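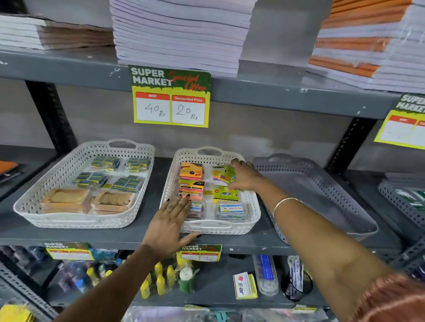 November again, and I have finally started the letters. Every year I promise myself I'll write to people properly, on paper, with a stamp, and every year it gets to be almost Christmas and I send a thumbs up on my phone instead. Not this time! I went for supplies after lunch and came home with way more than a letter writer needs. I have no willpower around those lattice baskets of sticky notes, the bright orange and pink ones especially, and I can spend half an hour at a stationery shelf the way other people do in a shoe store. Anyway. Paper, envelopes, a decent pen, done.

First letter went to Sólveig, who moved to Dunport in the spring and has been asking me for gossip ever since. I wrote four pages. Two of them were about the leak under my sink (sorry, Sólveig) and the rest was Kofi's new job and whether he will ever stop talking about it. My handwriting was lovely for a page and a half and then it went downhill fast, and by the end it looked like something my doctor would sign. My hand cramped up so badly I had to stop and make tea. When did I get this weak? I used to fill whole notebooks in high school.

Second letter was harder. I owe Mrs. Baluyot one from back when Mom was sick and she brought over all that soup, and I kept starting with "I'm sorry it's been so long" and tearing it up. In the end I just told her about the garden, and how the lemon tree came inside for the winter and dropped 11 leaves on the rug the first night. She'll like that. She gave me the tree. I put the sorry part at the bottom, in one line, and it looked fine there.

Poonam called around six while I was hunting for her zip code, so I told her to act surprised when hers comes. She says she hasn't gotten a real letter since her aunt in Lau passed. She also says her sister's wedding list is up to 300 people now and the hall won't budge, and could I please come early and help with seating. I said yes before I thought about it. Typical me.

So, two letters done, ten names still on the list, and I have to get more stamps tomorrow before the post office closes. Kuldeep wants his addressed to the dog. Fine, the dog gets a letter too.

It's past eleven and there's ink all down the side of my hand. Leftover rice for lunch tomorrow, and I need to call about the sink.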